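En defensa de la pinza tonta

Hace unos meses que trabajo comparando pinzas para brazos robóticos, y he llegado a una opinión que a mis colegas no les gusta. Pienso que compramos demasiada mano y miramos demasiado poco. Quiero explicarlo con calma, porque el español no es mi primera lengua y cuando discuto en voz alta pierdo siempre contra Leandro Arroyo, que habla muy rápido.

La situación es la siguiente. En el taller de Ulum probamos tres soluciones. La primera es una mano de cuatro dedos articulados, que en este texto llamaré la Hesa, como la llamamos nosotros. La segunda es una ventosa con su pequeña bomba. La tercera es una pinza paralela con dos dedos de plástico y una cámara montada encima. La Hesa es hermosa, lo reconozco. Cuando viene una visita, todos quieren verla mover los dedos, y a la pinza no la saluda ninguno.

El método era sencillo. Cada herramienta debía hacer 100 agarres con objetos de mesa: vasos, latas, una esponja, un rollo de cinta. Apuntábamos el resultado en una hoja y también el tiempo perdido entre un intento y otro. Este segundo dato lo propuso Gifty Alhassan, y yo al principio lo consideré una manía. Después comprendí que era el dato más importante de la hoja.

Con la Hesa perdimos 675 minutos en ajustes durante la serie completa. Con la pinza perdimos 154. La mano sujetaba un poco mejor los objetos blandos, eso es cierto y no lo quiero esconder. Pero cada vez que un tendón se aflojaba había que desmontar la palma, volver a calibrar, esperar, tomar otro café. Un aparato que agarra muy bien la mitad de la tarde y la otra mitad está abierto sobre el banco no me parece un aparato mejor.

De la ventosa hablaré poco. En una superficie lisa y plana es imbatible. En la pared curva de un vaso de plástico depende mucho del ángulo, y en la esponja no hay nada que discutir.

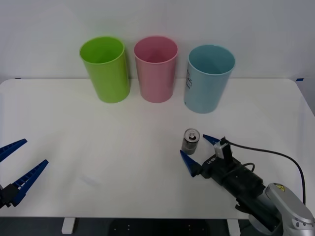 Prueba con los dedos azules: la lata queda entre las puntas abiertas; los tres vasos, al fondo.

Una lata pequeña y cilíndrica parece un objeto sin interés. Para mí es el mejor examen que existe. Si los dedos entran un poco altos, la lata se inclina. Si entran desviados, la empujan, y el agarre siguiente empieza con otra posición y con un error heredado. La fuerza de los dedos importa menos de lo que se cree. Importa saber dónde está la lata en el momento de cerrar, y eso lo decide la cámara.

Por esta razón defiendo que el dinero se ponga primero en la cámara y en su soporte. En agosto pasamos la cámara de un trípode lateral a la parte superior de la pinza. No tocamos los dedos ni el controlador. Los fallos por mala posición bajaron de manera tan clara que Leandro repitió la serie, convencido de que yo había apuntado mal. No había apuntado mal. (El cable, eso sí, nos da problemas: si queda corto tira de la muñeca, si queda largo se engancha. Todavía no tengo una buena respuesta para el cable.)

Leandro me opone dos argumentos, y los dos son serios. El primero es que yo elijo objetos que favorecen a la pinza. Me pregunta qué haría con unas tijeras, con una llave dentro de una cerradura, con una bolsa. Tiene razón en que no lo haría bien. Pero cuando leo los encargos que nos llegan, por ejemplo el de Pacheco, que nos tuvo ocupados toda la primavera, encuentro cajas, botes, vasos y bandejas. Las tijeras no las ha pedido todavía ningún cliente.

El segundo argumento es que, si no se trabaja con manos complejas, las manos complejas no mejorarán nunca. Con esto estoy de acuerdo, y me alegra que haya laboratorios con paciencia y presupuesto para ello. Lo que discuto es que un taller pequeño deba cargar con esa tarea y llamarla producto. En Furnness, donde trabajé antes, se compró una mano muy cara y se pasó un año buscando un problema digno de ella. La mano sigue allí, dentro de su maleta.

Hay también una cuestión de formación. Una persona nueva entiende la pinza en una mañana. Abre, cierra, está torcida, no está torcida. Cuando falla, el fallo se ve desde la silla. Con la mano articulada el fallo puede estar en el motor, en el tendón, en el modelo, en el sensor de la yema, y la persona nueva aprende sobre todo a llamar a Gifty.

No pido que se guarde la Hesa en el armario. Pido que en la próxima compra se hable antes de cámaras, de soportes y de dedos de recambio, que se pueden imprimir en el mismo taller, y que la columna del tiempo perdido se quede en la hoja. Leandro ya me ha dicho que traerá unas tijeras.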